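Jirby Student Robotics Project — call for participants

The Lirkavstead manipulation group has places open for the fall term. Work covers grasp planning, gripper calibration and logging for the Jirby arm. The present task set is automotive parts, chiefly brake pads. 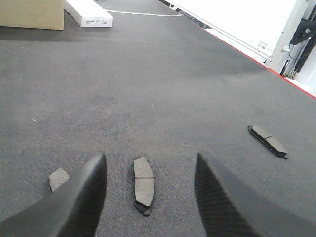 Participants complete 10 sessions and log 100 grasps each. Basic Python is required — prior robot experience is optional.

Reflective surfaces are the main open problem for the vision subgroup. Depth readings drop out on bare metal, and segmentation has to separate a dark gray pad from its own reflection in polished steel.

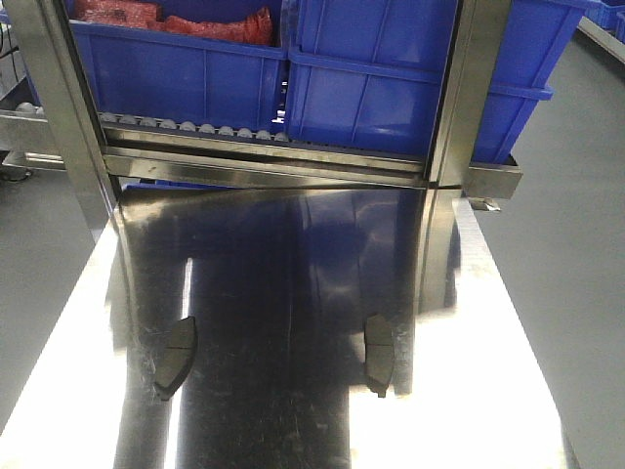
Apply to the Debnath Lab, room 652, Lorbridge campus.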